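Review: Rosser 24 Folding Photo Tent

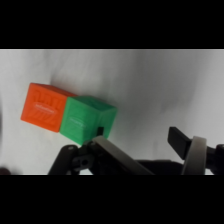 2 min read

The Rosser 24 is a collapsible light tent for small product photography. It packs flat into a zip sleeve and opens to a cube with 24-inch sides. I used it for a month, mainly for listing secondhand toys and small parts, with a Kustik LED bar clipped to the top edge.

Setup takes under a minute. The side panels are translucent nylon and cut the light by a little less than one stop. Color shift is slight and toward green; a custom white balance removes it.

The supplied sweep is the weak point. It arrives folded and holds its creases, which show as soon as the light comes in low from one side. Steaming helped. A roll of matte paper helped more. Falloff toward the rear corners is also noticeable with a single bar, and a second one on the opposite side is close to mandatory for catalog work.

Saturated reds and oranges clip early under the Kustik. I dropped exposure by a third of a stop and recovered most of the surface detail on molded plastic.

The frame rods are fiberglass and showed no wear after 35 setups. The front flap's hook-and-loop strip has started to lift at one corner.

Packed weight is 968 grams. The smaller Stomard weighs 486 and has a better sweep, but its opening is too narrow for a tripod head.

Rating: 3.5 out of 5

Delyth Gethin

Related
Stomard Mini Light Box review
Warora clamp arms, long-term test
Matte paper or vinyl for backdrops? by Osian Wynne
Kustik LED bar: measured output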